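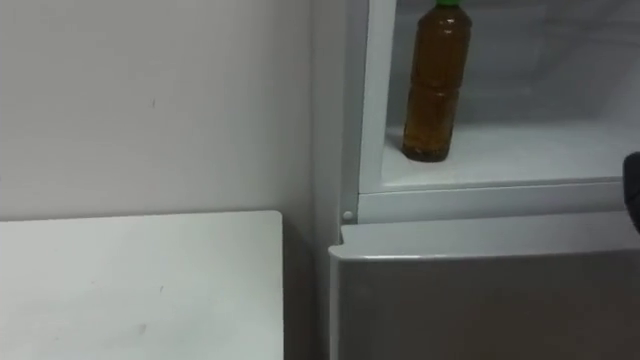 Four whites, none of them speaking to each other

Skitevwood Home Forum > Paint & Finishes

dripcloth
Posted September 3, 2019

I have been painting since July and I would like to stop. The wall was supposed to be the easy part. White wall, white table, white fridge, how could a person go wrong. Well. The wall is greyish. The table is off-white. The fridge has its own opinions. The paint is Skandeck 1666 in flat, which on the chip looked like milk and on the wall looks like milk somebody left the spoon in.

I've used nearly two gallons and I don't want to buy a third. Is there a trick to matching a wall to an appliance, or do people just live like this?

PS there is a tiny dark mark on the wall that survived both coats. I respect it at this point.

mudandtape
Don't match. Pick the wall you like and leave the fridge out of it. Appliance enamel is glossy, your wall is flat, and even if you got the same pigment in both they'd look like different colors by lunchtime.

Nikola Mladenović
Going to disagree with mudandtape as is traditional. You can get close. Take a drawer front or some other loose piece to a real paint store and have it scanned, then go up to eggshell. Flat is most of your problem. It drinks the light and gives you back grey.

Also a dark mark that comes through two coats wants a stain blocker. Dab, let it dry, touch up. It isn't a pet.

mudandtape
Eggshell on an old wall shows every lump the last guy left. I did my hallway in eggshell seven years ago and I can still tell you where each screw is.

dripcloth
I'm not carrying a fridge drawer into Hodžić Paint. I have to be able to go back in there. The man already sighs when I ask for chips.

lintel_lady
What direction do the windows face, and what's on the floor? People never mention the floor and then wonder why the walls went strange. Whatever's underfoot gets thrown up onto the lower half of the wall. My mother had green carpet and spent the eighties convinced her living room had mold.

dripcloth
North. Floor is light wood parquet, and it stays, because it's the only thing in there I like. There's a long white desk against the wall too, so I suppose that makes another white in the dispute. I took the chips around at different times of day. In the morning 1666 is fine. By four o'clock it's the color of a filing cabinet.
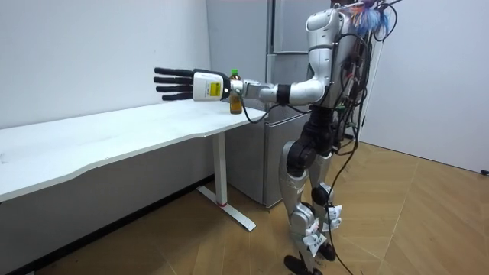

At night, with the lamps on, it goes sort of buttery and I forgive it. So for a few hours a day I own the paint I bought. I did try a patch of the Wamow "Plain Cotton" behind the door, and it came out pink. Not on the chip, not in the can, only on my wall.

lintel_lady
North light is your whole answer. It's blue, so a cool white goes grey in it. You want something with a little yellow in the base, which will look alarming in the can. Be brave. And warm up the daytime bulbs if you have them on anyway.

Nnamdi Iyamu
Plain Cotton goes pink on everybody. I had it in a bathroom. Guests kept asking if I was feeling all right.

Before you buy any more, paint a big piece of poster board, leave an unpainted border around it, and move it around for a few days. Patches straight on the wall are hopeless, as the old color sits right up against them and lies to you. A sample pot is cheaper than a gallon and a lot cheaper than a third gallon.

Nikola Mladenović
Poster board is fine but prop it upright. I have seen people lay it on the table and judge it from above like a pizza.

mudandtape
Or, and I say this every time, paint the wall a color. Any color. A soft green next to a white fridge looks like a decision. White next to white looks like you ran out of something.

lintel_lady
mudandtape has been trying to get this forum to paint things green for as long as I've had a login.

mudandtape
And who has listened? Your hallway is beige.

lintel_lady
It's oatmeal.

dripcloth
OK. Went back to Hodžić, got sighed at, came home with a sample pot of a warmer white and a piece of poster board. The board alone has already made the desk look blue, so thanks for that. Stain blocker was $28, which seems like a lot of money to spend on a speck.

Nikola Mladenović
Put the lid on tight and you'll have it for the next speck.

Nnamdi Iyamu
Which white did you get? I'm about to do a north-facing bedroom and I'd like to be wrong in a different way than you were.

dripcloth
Skandeck again, the one two chips over. I'll post the name once I've seen it at four o'clock.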